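分类：参观随记 ｜ 标签：机器人、开放日、工厂

十二月的时候，我去参加了Jendow公司的开放日。我的中文写得比较慢，所以这篇文章拖了一段时间才写完，请大家原谅。

公司在Sedumell园区里面，从车站走路过去需要30分钟。我到的时候是下午2点，门口已经有人在排队。每位客人要先登记，然后领一张胸牌。我的号码是1,036，我起初以为今天来了这么多人，后来接待的小姐告诉我，这个号码是从第一届开放日开始连续计算的。

我们这一组先听了一个介绍。介绍的内容是Firkel项目，目标是让机械臂学会整理小的东西，比如电池、螺丝和瓶盖。说话的工程师语速很快，有一些专业的词我没有听懂，回家以后查了词典。“抓取”这个词我以前只在新闻里看见过，现在我记住了。

然后我们进了车间。车间很高，天花板上有很多银色的管道，灯光也很亮。我最想看的是电池的那个工作台，因为我自己家里也有一个抽屉，里面的旧电池乱七八糟，我一直没有耐心去分类。
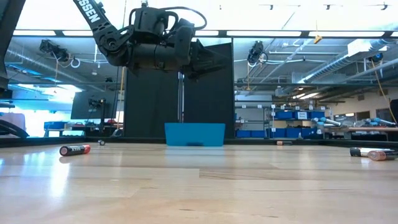

工程师说，电池对机械臂来说是比较难的东西。它是圆的，碰一下就会滚走，而且表面很滑。人的手会自然地跟着它调整，机器却要一次一次地练习。他们在上一个阶段做了70次试验，每一次都要有人在旁边记录结果。我问他，失败的时候怎么办。他笑了，说失败的记录也要保存，有时候比成功的记录更有用处。

我还问了一个有点傻的问题：为什么不用磁铁？他很认真地回答我，说他们希望同一个夹爪以后也能拿塑料的和玻璃的东西，所以不想依靠磁铁。我觉得这个回答很有道理。

参观的最后一站是休息区，有热茶和饼干。墙上贴着一张Tymoshchuk讲座的海报，讲座的题目是机器人的触觉，可惜报名已经满了。我旁边的一个小男孩一直在问他的妈妈，机器人会不会累。妈妈想了很久，说它可能需要充电。

回到家，我把那个抽屉打开，自己动手整理了一遍。有几节电池我分不清还有没有电，先放在一个纸盒子里了。如果明年还有开放日，我想早一点报名，也把那场讲座听了。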